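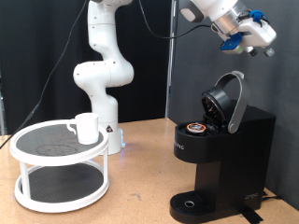 Ermanno Marchetti wrote back after the first draft of this section to say that the lid fault is nearly always a grip fault, and that the arm should be stopped before anyone reaches for the pod. The steps are now in that order.

6.4 Arm stops with the coffee maker lid open

The Ondano controller shows fault 87 when the gripper meets more resistance than expected near the brewing chamber. Both arms hold position. They are still powered.

CAUTION: A holding arm can move without warning when the fault is cleared. Keep hands, sleeves and cords out of the reach of both arms until step 2 is done.

CAUTION: The pod chamber has a sharp piercing point and may be hot. Do not push a stuck pod down with your fingers.

1. Press the stop button on the pendant. Do not clear the fault yet.
2. Turn the controller key to OFF and take it out.
3. Unplug the coffee maker and wait 15 minutes.
4. Look at the pod from above. If it is tilted or its rim is bent, lift it out with the plastic tongs and throw it away. Do not reuse it.
5. Check the fingertip pads on the gripper. Replace them as a pair if either one is torn or slick with coffee oil. See 8.2.
6. Move the lid by hand through its full travel. If it binds, stop here and call service.
7. Check that the power cord and the arm cables are clear of the lid and the mug stand.
8. Plug in the coffee maker, put the key back and turn it to ON.
9. Clear the fault and run the lid routine at 13 percent speed, with no pod and no mug.
10. If the routine finishes, load a new pod and run it once more at the same speed before going back to 80 percent.

NOTE: Do not raise the force limit to get past this fault. At the Ikthorpe site the limit was raised twice in June and the lid hinge broke - the arm kept pushing after the lid had reached its stop.

NOTE: If fault 87 comes back during step 9, the taught lid position has shifted. Teach it again as described in 5.3.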